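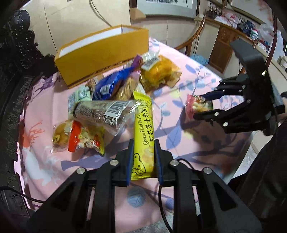
**Figure 3.** Snack sorting on a cloth-covered table with two hand-held grippers. The near gripper holds a long yellow packet upright between its pads; the gripper on the right has closed on a smaller packet.

### 4.2 Packaged snacks

Wrapped food was the hardest of the household categories we looked at. Clearing a table of packets is a chore most people finish without thinking, and before the study two of the authors expected it to be easier than folding or dish loading. The packets are light, and dropping one does no harm. The trouble lies in what the wrappers do when they are touched.

The items in Figure 3 show the mix. Some packets are printed all over, such as the yellow one marked "Cheese Filled Rice Cr…" in the near gripper. Others are partly or wholly transparent, so that the most visible part of the object is its contents. Several overlap. Our segmentation model, trained in September on demonstrations from the Vuvcombe apartments, often drew the boundary of a clear packet around the food and left out the crimped ends. A grasp planned on that boundary lands on the contents. People tend to pick up the same packet by its end, and the demonstrations reflect this.

The full set contains 3,000 demonstrations. Renu Nishad and Mohit Kashyap labeled the snack portion by hand and marked each grasp as end, edge or body. For small packets the end grasp was the most common choice. For long packets the operators used the body grasp more, since a long wrapper held by one end swings when it is lifted and may brush the pile.

We then ran the learned policy on 18 packet types, with 20 attempts for each type. An attempt counted as a success if the packet was lifted clear of the pile, carried to the container, and released with no other item moved off the table. Stiff, opaque packets gave few problems. Clear packets failed far more often, and 10 of the 18 types fell below the level we had set for unattended use. The failures were of two main kinds. In the first, the fingers closed above the wrapper and came up with nothing. In the second, they took a fold of the neighboring packet along with the target — a double pick, in the terms of Section 3.

Background pattern had a smaller effect than we expected. A printed tablecloth like the one in Figure 3, with leaves and animal shapes on pale pink, slowed detection slightly but did not change the order of the results. Shadows cast by the grippers mattered more. Ildikó Kerekes repeated the clear-packet trials under a diffuse lamp and recovered part of the loss, though we would not want to assume such a lamp in a home.

The shop-floor version of the task, run on the Neteck packing bench, gave better numbers with the same policy. Packets there arrive one at a time and face up. Harsh Bhatia's timing data show that an operator at that bench still works faster than the machine, but the gap is narrow enough that a slow line could use it today. We cannot say the same for the home. A person clearing a table pushes two packets apart with a knuckle, or takes three in one hand, and our policy has no equivalent of either.

Second attempts are a partial remedy. When the policy was allowed to retry after an empty grasp, most of the first kind of failure went away, at the cost of time. Double picks did not improve, as the policy has no means of noticing one until release. Section 4.3 takes up the same question for soft goods.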